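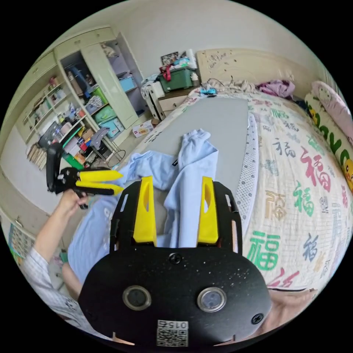 Sweat à capuche en molleton : le corps est sec, la capuche et les poches restent humides

Forum Entretien du linge > Séchage et humidité

Bonjour,

Je fais sécher mon linge à l'intérieur, dans une chambre orientée au nord, sans sèche-linge. Les tee-shirts et les draps ne posent pas de difficulté. Les sweats à capuche, si : au bout d'une journée complète, le dos et les manches sont secs au toucher, alors que la capuche, la poche kangourou et les bords-côtes restent nettement humides. Le lendemain, l'ensemble prend une odeur de renfermé qui persiste après repassage.

Données utiles :
— molleton gratté, coton majoritaire, l'étiquette indique 400 g/m² ;
— lavage à 30 °C, essorage à 800 tours ;
— hygromètre Flerari posé sur la commode, 60 % d'humidité relative en cours de séchage, parfois davantage le soir ;
— température de la pièce : 17 °C.

J'ai essayé de retourner les vêtements à mi-parcours, sans gain notable. Faut-il agir sur l'essorage, sur la pièce ou sur la manière d'étendre ? Je précise que je suis locataire et que je ne peux pas percer les murs pour installer un extracteur.

Flor Cuadros

3 commentaires sous le message
bedoya_31 : Fenêtre ouverte ou fermée pendant le séchage ?
Flor Cuadros : Fermée, sauf dix minutes le matin.
bedoya_31 : Alors commencez par là.

Isorley

Le problème se décompose en deux : la quantité d'eau laissée dans la fibre et la capacité de l'air à l'évacuer.

Pour l'eau résiduelle, 800 tours sont insuffisants sur un molleton de ce grammage. Passez à 1 200 tours si l'étiquette d'entretien ne l'interdit pas, ou relancez un essorage seul en fin de cycle. L'eau extraite mécaniquement coûte beaucoup moins d'énergie que l'eau évaporée. Vous pouvez mesurer l'effet avec une balance de cuisine : pesez le sweat sec, puis à la sortie du tambour. L'écart donne directement la masse d'eau à évaporer. Refaites la pesée après le second essorage et comparez.

Pour l'air, à 17 °C et fenêtre fermée, la pièce arrive vite à un palier. Toute l'eau du linge y reste, et le séchage ralentit à mesure que l'humidité monte. Une aération brève mais répétée (cinq minutes, trois ou quatre fois dans la journée) vaut mieux qu'une fenêtre entrebâillée en continu, qui refroidit les parois et favorise la condensation. Un ventilateur de table à vitesse lente, dirigé vers le linge, réduit aussi la couche d'air saturé au contact du tissu. Il n'enlève pas d'eau à la pièce : il faut aérer quand même.

Quant à la capuche, elle est en général doublée. Deux épaisseurs de tissu plaquées l'une contre l'autre sèchent par une seule face chacune. Même chose pour la poche kangourou, qui recouvre le devant. Suspendez le vêtement par le bas, pinces sur le bord-côte, capuche pendante et ouverte. L'eau descend vers la capuche pendant la première heure ; au bout de ce délai, remettez le sweat à l'endroit, sur un cintre large, capuche dégagée du dos.

Évitez la barre unique où le dos et le devant se touchent : prenez deux barres espacées.

Si l'odeur est déjà installée, le repassage ne la traitera pas. Relavez à 40 °C si l'étiquette le permet, dose normale de lessive, sans adoucissant, et faites sécher dans la foulée.

Réponse acceptée par l'auteur de la demande

jc.moreau

Moi je mets tout sur le radiateur et ça sèche.

2 commentaires
Isorley : À éviter sur les radiateurs électriques à convection, la grille de sortie ne doit pas être couverte.
jc.moreau : Le mien est à eau.

Budetness

Complément à la réponse d'Isorley, avec laquelle je suis d'accord sauf sur le ventilateur : en hiver, dans une chambre à 17 °C, un petit déshumidificateur fait mieux. Le mien affiche 1587 heures au compteur, uniquement pour le linge. Porte et fenêtre fermées dans ce cas, sinon il traite l'air du couloir.

Vérifiez aussi le cordon de serrage. S'il est en coton tressé épais, il retient l'eau dans la coulisse et c'est souvent le dernier point humide. Tirez-le au maximum d'un côté, puis de l'autre quelques heures plus tard — ou retirez-le avant lavage, avec une épingle de nourrice pour le remettre.

1 commentaire
Flor Cuadros : Second essorage et suspension par le bas testés sur deux sweats. La poche est sèche le soir même, la capuche le lendemain matin. Le cordon reste humide, je vais l'enlever au prochain lavage.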